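Kragh: audio routing and level control for browser-based group calls
README for the 4.x branch

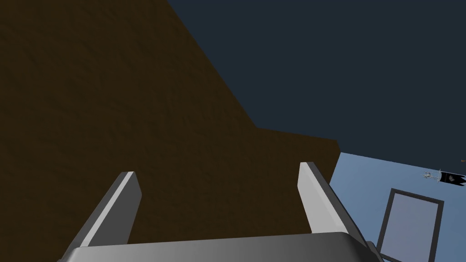
Mehrangiz Alipour objected to the first draft of this file on the grounds that it described the mixer before it said which sample rates are accepted, and asked that the limits come first. They now do.

Limits

Input: mono or stereo, 16-bit PCM or 32-bit float, at 16 or 48 kHz. Other rates are refused at start-up with error 4. Kragh does not resample on input.
Participants per room: up to 40. Further joins are placed in listen-only mode.
Buffer: 448 samples by default. Smaller values are accepted but may cause clicks on machines with a shared audio driver.
Video: passed through untouched. Kragh neither reads nor delays it.

What it does

Kragh sits between the capture device and the call page. It takes the microphone signal, applies the gate and the level control in that order, and presents the result to the browser as a second microphone. The call page must be told to use that second microphone. If it is left on the system default, the untreated signal is sent and no warning is shown.

Incoming audio follows a separate path. Each remote voice is measured over a short window and brought towards the target level. Music and shared tab audio are left alone if the sender has marked them as such – Binell does this, Skisuser does not.

Installation

Unpack the archive to a directory the current user can write to. Run the setup script once. On Linux the user must belong to the audio group. Log out and back in before the first call.

Close any open call page before starting Kragh. Most browsers read the device list when the page loads and do not refresh it.

Settings

All settings are in kragh.conf, one per line, name and value separated by a space.

rate – sample rate in Hz. No default, must be set.
buffer – samples per block. Default 448.
gate – threshold in dB. Default -40.
channels – 1 or 2. Default 1.
log – path of the log file. If empty, messages go to the terminal.

Changes are read at start-up only. An unknown name stops the program and prints the line number.

Known problems

Echo cancellation in the call page and the gate in Kragh can work against each other, and the first syllable after a pause is then lost. Turn one of them off.

Skisuser drops the second microphone when the laptop wakes from sleep. Leaving and rejoining the room restores it.

The Sivholm headset driver reports two channels but fills only the left. Set channels to 1.

Changes since the November build

The log file is no longer overwritten on restart.
The gate threshold is now checked for a missing minus sign.
Room names containing spaces are accepted.

Reporting faults

Send the log, kragh.conf and the name of the call page. Recordings of other people's voices should not be attached – a short tone or a clap is enough to show a timing fault.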